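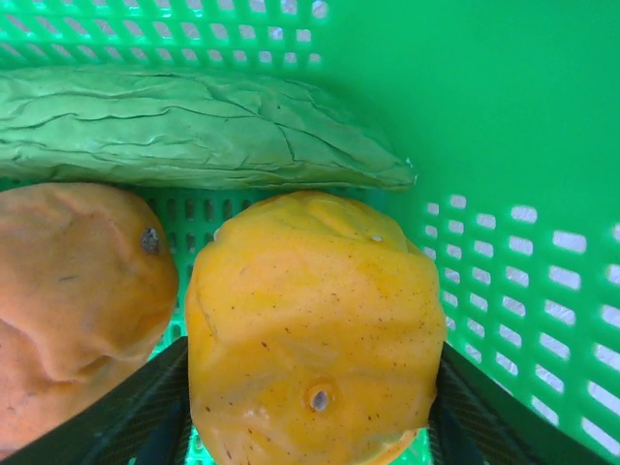 How to keep fruit and veg in a plastic basket without wasting half of it

Last updated 24 November 2025

I have read plenty of advice on storing produce, and most of it seems to end with a link to something you can buy. Renodby will sell you a lidded crisper box. Trustmont has a sachet that you tuck in with the fruit and replace every 60 days. I tried both and went back to a slotted plastic basket on the worktop. It works well enough if you load it sensibly and look in it now and then.

What you need

A basket with slots in the sides. Colour makes no difference, whatever the shop says about green ones.
A clean tea towel.
Somewhere out of the sun.

Step 1. Wash the basket, and leave the fruit alone
Warm water and washing-up liquid, with an old toothbrush for the slots. Dry it properly. Washing the fruit in advance is a popular tip and I don't hold with it. Wash each piece when you are ready to eat it.

Step 2. Sort by how soon you'll eat it
Press gently near the stalk end. Anything that gives is for today or tomorrow. Ignore colour on its own, as an orange skin can cover flesh that is still hard. Wrinkles are no better as a guide. Some gourds are ridged from the start, so judge those by weight and firmness. If one feels light for its size and bends, cook it tonight.

Step 3. Load it
Long things such as gourds go along one side, against the wall. Round fruit goes in the space left over, with the ripest where you can reach it. Try not to rest a heavy gourd on soft fruit. A single layer is best. If everything is jammed together, take something out, because slots can't do much for fruit with no gap round it.

Step 4. Be careful what shares
Ripe mangoes and papayas will hurry their neighbours along. Handy if you have a hard one to bring on, less so for green veg you want to keep. I move the gourds to the fridge once the fruit starts to smell sweet.

Step 5. Check it
Every morning in July, every other day in winter. Lift things up and look underneath, where bruises hide. Cut out small soft spots and use the rest that day. Mould means the bin, and another wash for the basket.

Does the basket itself keep food fresher? I doubt it. A Poirier bowl with no holes did nearly as well for me, though I had to turn the fruit more often. The checking does most of the work.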